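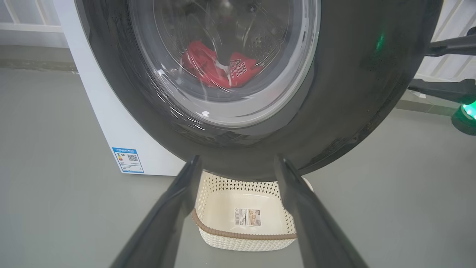

Girkov Publishes Practice Guide for Robot Arms Working at Household Appliances

Free document covers grip force, door handling, status lights and record keeping for laundry tasks

JULHOLM, June. Girkov, a test and certification house for service robots, today released the first edition of its practice guide for robot arms that load and unload household appliances. The guide applies to fixed and mobile arms with two-finger grippers used in homes, shared laundry rooms and test kitchens. It is available at no charge in English.

The guide was drafted with Mandagi, a maker of gripper fingers, and with the Zeltunley test laboratory, where the procedures were tried on front-loading washing machines before the text was fixed.

General safety rules for robots already limit speed and force near people. They say little about contact with the appliance itself. Operators have been writing their own limits for door seals, glass and hinges, and results from one site could not be compared with results from another.

"A door gasket is a soft part that the robot is allowed to come close to and must not load," said Young-sook Cho, who led the drafting group at Girkov. "We needed a written figure for how much contact is acceptable, and a written method for measuring it. Both are now in section 4."

Main provisions

Approach. The arm stops at a defined standoff point in front of the door before entering the drum. From that point, the wrist camera must have a view of the door ring and of both fingertips. If either fingertip is hidden, the approach is repeated from a different angle.

Door state. The controller confirms that the door is open and the drum is at rest before any finger crosses the plane of the gasket. A camera image alone is not accepted as confirmation, because glare on curved door glass can hide the position of the door. A second signal is required, either from the appliance or from a contact check.

Receiving container. The basket is placed on the floor below the door opening, inside the reach of the arm, and is checked for leftover items before the cycle starts. Labels and stickers lying in the basket are recorded as foreign objects.

Garments. Test loads include at least one item with printed lettering and one with contrasting trim. Folded prints and trim are a known cause of errors when software counts the pieces in a load.

Status light. Where an arm carries a light ring, the ring must be visible from the normal standing position of the operator. The color code is stated in the site file. Reflections of the ring on door glass or metal must not be read by the vision system as an appliance indicator.

Finger wear. Fingers are inspected every 2,000 grasp cycles and replaced at 3,000, or sooner if the surface coating is broken. Mandagi supplied the wear data on which the intervals are based.

Records. For each run, the operator keeps the force log, the camera record and the type details of the appliance.

Trials

Rizal Tuhumury, test engineer at Zeltunley, said the door state rule caused the most discussion. "The first draft accepted one signal. We had two false readings in the early trials, both with a closed door, and the text was changed," he said. "The added check makes each run slightly longer. We consider that acceptable."

The trials did not cover top-loading machines, tumble dryers with reversed doors, or loads that include hard objects. Annex B lists these as open items.

Use of the guide

Compliance is voluntary. Sites that wish to refer to the guide in a test report must state the edition and list any departures from section 4. Girkov will offer document reviews to operators, starting with those that already hold a service robot certificate.

Comments on the first edition may be sent in writing to the Girkov standards desk in Julholm. Each comment should give the clause number and proposed wording.

Technical contact: Aisyah Nair, Girkov standards desk
Press contact: Mei Ridgeway, Girkov communications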